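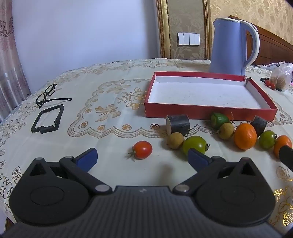
The equipment line for the Tamach handling project stands at $2,738 unspent at the end of August, and the main request in this report is to change what that balance may be used for. The original budget set it aside as a deposit on a bench-mounted arm. We now ask to spend most of it on finger pads and other wear parts for the hand-held grippers, and to move the arm to the next funding period. The pads are the part that touches the produce, and the range of items we put in front of them is wide: cherry tomato, green tomatoes, lime, longan and a large orange citrus fruit, with short wooden logs among them as hard objects. The blue pads now fitted are the only type we have used this period, and they are the item most likely to stop work if we run out.

Status of purchases

The hand-held units approved in the first budget have been received and are in use. They were bought from Stavia, along with the charging leads and one carry case. The case was not in the budget and was paid for from the transport line, with the approval of Lilian Urio. No further hand-held units are requested. Two are in service and the present team cannot keep more than that busy.

The laptop for session review was received in working order. Its storage was specified too small. We have been moving recordings off it at the end of each working day, and this takes staff time that was not planned for. An external drive would fix this at low cost and is included in the request below.

The bench-mounted arm has not been ordered. We obtained a written offer for the Vurier arm, and the terms changed between the first offer and the second. The second offer leaves out the mounting plate and the controller cable, both of which were in the first. It also asks for the deposit to be paid before a delivery month is confirmed. Bakari Barasa has asked the seller for a corrected offer covering the full set of parts. Until it arrives we do not consider it sound to commit the balance.

Finger pads

Pads were not listed as a separate item in the first budget. They were assumed to last as long as the gripper. That assumption was mine and it was wrong. The pad surface picks up juice and grit, and cleaning it with anything stronger than soap shortens its life. We have also seen the edge of the pad lift where it meets the arm. When that happens the grip on small round items becomes unreliable and the session has to stop.

Stavia quotes $188 for a set of pads, where a set fits one gripper and includes the pins. The price holds for an order of 10 sets or more. At that quantity the order comes to $1,880 and leaves $858 of the balance. Smaller orders are charged at list price with freight added separately, and the saving from buying fewer is small.

We looked at casting our own pads. The material is cheap, but we have no mold, no oven, and no one on the team who has done it. A trial would use staff time we have already assigned to other work. We may come back to this if the project is extended, as a locally made pad would remove the freight delay. It is not part of this request.

Work on household surfaces

The work plan calls for picking and placing mixed produce on ordinary domestic tables instead of a lab bench. This has gone ahead at Mrema. Tables are used as they are found, with the cloth left on and household things left where they stand - a kettle, a pair of glasses, a box lid with produce set along its edge. The cost to the project is low, as no test bench has to be bought or rented.

There are consequences for equipment planning that the first budget did not allow for:

Patterned cloths with shiny print are harder for the camera than a plain surface. We have not bought extra lighting and do not propose to. Turning the table work away from a window has been enough so far.

Produce is a recurring cost. It has been charged to consumables, and that line is close to its limit. Soft items are replaced more often than citrus. The wooden pieces cost nothing and do not spoil.

Each household visit needs the grippers packed, carried and checked again on arrival. Hinge screws work loose in transit. A small tool roll now travels with each gripper.

The hand-held grippers have to be wiped down before they go back in the case. We now allow time for this at the end of each visit, and the last pick of the day is finished by 4 p.m.

Bench-mounted arm: revised plan

We still intend to buy an arm. The case for it has not changed: the hand-held work shows us which grips are worth trying, and the arm is needed to repeat them without a person's wrist in the loop. What has changed is the order of spending. Placing the deposit now would leave the grippers without spare pads, and the arm would then arrive with nothing tested to mount on it.

The revised plan is as follows. The corrected offer is reviewed by Bakari Barasa when received, with attention to the mounting plate, the cable, the warranty terms and who pays import charges. A second seller is asked to quote on an equal basis. The floor space at the Mrema office is measured and the power supply checked by an electrician before any order is placed. The breaker serving that room is shared with the air conditioner and has tripped with both the air conditioner and the printer running. If a separate circuit is needed, its cost belongs in the arm budget and should be shown there from the start.

The arm should also be costed with its safety items. The first budget had the price of the arm and nothing else. A guard rail, a stop button within reach of the operator and a half day of training are all required before we would let anyone work beside it, and the seller lists each of these separately.

Request

We ask for approval of the following changes to the equipment line:

- Release of the $2,738 from its present restriction to the arm deposit.
- Purchase of 10 sets of finger pads from Stavia at $188 per set.
- Use of the remaining $858 for the external drive, replacement hinge screws, and cleaning supplies, with any amount left over held against the arm.
- Transfer of the arm purchase to the next funding period, with a new budget sheet to be sent once both offers are in hand.

No increase in the total grant is requested. Staff and transport lines are within plan apart from the carry case noted above.

Points still open

Freight on the pad order is included in the quoted price according to the sales desk, but the written quote does not say so. We will have it in writing before the order is signed.

The hand-held units are not yet on the insurance schedule. Lilian Urio has the serial numbers and the purchase invoices and is preparing the form. Until it is accepted the units stay at the office overnight and are signed out for each visit.

Pad wear has been noted in the session log in free text, and the entries are hard to compare. From the first new set onward, each pad will carry a written label and its own line in the log, so that the next budget can be based on a measured life. The log sheet has been redrawn for this and is with Bakari Barasa for comment.

Filed under: Project Reports / Equipment and Budget

Search this site... Go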